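Folding T-shirts on the Bed
Home > Laundry > Folding and Storing
By Vasanthi Menon

A bed is the best folding table in most small homes. Make it first. Pull the blanket tight and put the heavy comforter and pillow in a far corner, so you have one flat area to work on.

Do the big items before the T-shirts. Then take the shirts one at a time:

Lay the shirt flat with the neck away from you and the hem along the near edge of the bed.
Spread both sleeves and smooth from the collar down with your palms.
Fold one side in to the middle, then lay the sleeve back along the fold. Do the same on the other side.
Bring the hem up to the collar, then fold once more.

Start the stack just past the collar of the shirt you are working on. You can set each piece down without walking around – it saves your back if you have 30 or 35 pieces to get through. Keep stacks low. Mine start to lean at 7 shirts.
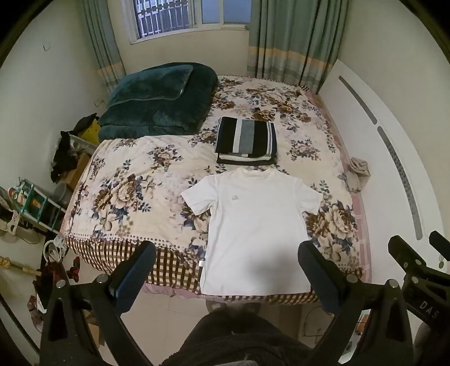

Sudheer Kurian wrote in to say that he turns each shirt face down before folding, so the logo ends up on top and he can tell his white ones apart in the drawer. It works well for plain shirts with a small print on the chest. Smooth the back as well if you do it his way, and tuck in any side tag before the first fold.

Next: Storing sweaters after November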